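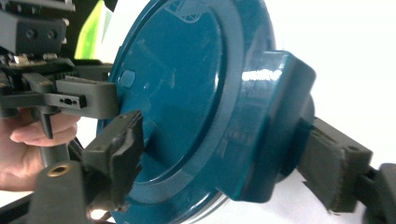 4. Lids and Covers

Search this manual Go
Reading time: 3 min

Can the machine already do this chore? Partly. In our trials at Millevon it passed 88 of 200 attempts with lids, so keep a person near it.

4.1 Hold a round lid by its edge. Both fingers must touch before you lift.

4.2 If the lid has a raised hub, another gripper finger can press on the side of it.

CAUTION: Glossy plastic gives strong reflections — the software may read them as an edge.

4.3 For a rectangular container with a clear wall, bring the closed tip beside the lid first. Do not open the fingers yet.
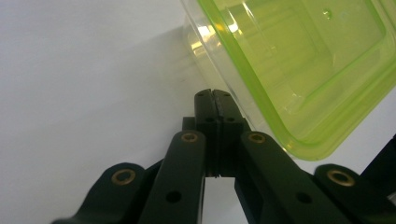
4.4 Open the fingers slowly and take the rim, never the middle panel.

4.5 If the grip fails, stop and write code 711 in the log. Try again from step 4.3.

NOTE: Tight lids are still work for people. Berenice Bañuelos keeps the list of containers which we have tested.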